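# Snack sorting at a shared table — project report

Catalina Toledo and Anselmo Sepúlveda, 31 October 2021

Question we picked: does a tray on the table change how people share out fruit? Started in July, then a long gap, so some notes are thin.
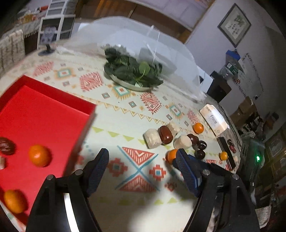 We wanted food that needs no plates and no cutlery. Small oranges and dates mostly, plus some pale chunky bits. Round table, patterned cloth, red tray. The rule was simple — anything in the tray is "put by", anything on the cloth is free to take.

**Method**

- 14 sittings, same table each time
- 2 rounds per sitting, tray moved to the other side for round two
- nobody told what the tray was for until the end
- up to 28 minutes a sitting, Anselmo timed

**What we found**

People left the tray alone far more than we expected. Oranges went first, from the cloth. Dates were slower, the sticky ones especialy. Moving the tray made little diference, exept in the Povstead sittings, where it ended up nearer the door and got used for peel.

**Problems**

Cloth slides. Round table has no proper "sides" so our seating plan was a bit daft — should of marked places with tape. Two sittings not written up in full, Catalina still has the sheets.

**To do**

Repeat with a plain cloth. Try a bowl instead of the tray. Word limit is 3000 for the final version so the tables go in the appendix.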